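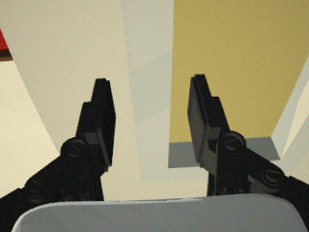

Tweezers get less care than anything else on the trolley, so the first few minutes are on tips. Hold up the slant pair, then the pointed pair. A tweezer is two arms and two gripping faces, and the faces do the work. On a slant tweezer the face is tiny, and a small nick in it is enough to let a fine brow hair slip.

Light test. Close the tips gently and hold them up to the window. No light should show along the edge. Then squeeze hard. If the tips cross or spring apart at the front, the pair needs realigning. Pass the 3 sample pairs along the front row while talking.

Cleaning, in order:
Wipe off wax and hair right after the client.
Wash with warm water and soap, using a soft brush on the inner faces.
Rinse and dry completely.
Disinfect for the full time on the product label.
Store closed, with the tip cover on.

Mention the Lavham salon. They had 14 pairs in one jar, tips down, and most of them failed the light test. Tips down in a glass jar is the usual cause of bent points.
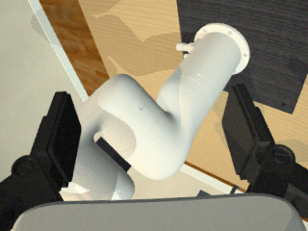 Can a dull pair be sharpened in the salon?
Only slightly. A few light strokes of fine emery along the outside of the slant will freshen the edge, but a bent or chipped tip should go out for repair.

Repairs. Pirkamex takes slant and pointed tips by mail. Send them covered and labeled, and keep a spare set for the week they are away. Don't quote prices, they changed in June.

Grip. Hold near the middle of the arms, skin stretched with the other hand, pull in the direction of growth. Pressing harder cuts the hair

instead of lifting it - slow down here, the Starnisville group asked about this twice. 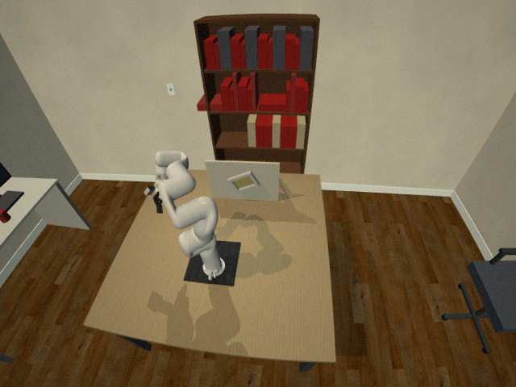 Broken hairs also come from pulling at too steep an angle. Keep the tweezer low to the skin and take one hair at a time. Then pair people up for practice. Leave ten minutes for questions and collect the samples at the door.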